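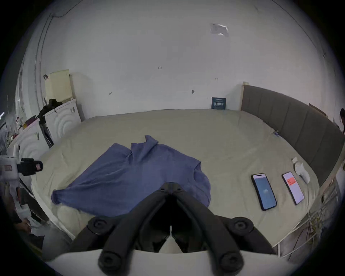

Garment task at a bedside station, with a T-shirt laid out on the sheet.

Working with Hand-Held Grippers on Soft Surfaces: Good Practice Guide
Rummont Automation Practice Office
Last revised 28 June 2019

Purpose
This page sets out the procedure for operators who carry out garment and small-object tasks with a hand-held gripper on beds, sofas and similar surfaces. It applies to the Rummont and Jaltmont sites. Work on hard tabletops is covered by the Camell bench procedure.

Before the session
1. Check the gripper. Open and close the fingers fully 5 times. Both fingers must move together and the pivots must not stick. A gripper that fails is tagged and returned to the equipment desk.
2. Clean the lens with a dry cloth.
3. Prepare the surface. The sheet must be fitted at all corners. Light creases are acceptable and should be left as they are.
4. Place only the items named on the task card. Phones may share the surface with clothing when the card lists both. Phone screens must show no messages, contacts or account details.
5. Secure loose cables. No cable may cross the work surface or the operator's path. Cables beside the bed frame are tied back before recording begins.

During the task
Approach a garment from above with the fingers angled down. Pause before contact, then close slowly on a single layer of cloth. Do not press the fingertips into the mattress, as this strains the joints.

When folding a T-shirt, start at the hem and work toward the collar. Socks are handled as a pair unless the card states otherwise. Phones are gripped by the long edges and are never lifted over the side of the bed.

Where 2 operators share a station, each keeps to an agreed side. The grippers must not cross. Either operator may call a stop, and both then withdraw their tools from the surface.

Persons not assigned to the task should remain outside the camera's view. If a face is recorded, note the time on the session sheet and inform the site lead.

Breaks and records
Operators rest their hands after every 30 minutes of work. The session sheet is filed in Rebelo on the same day, with the gripper number, the task card number and any stops. Dropped items are recorded even when no damage is found.

Questions about this procedure should be sent to the site lead. The next review is scheduled for April.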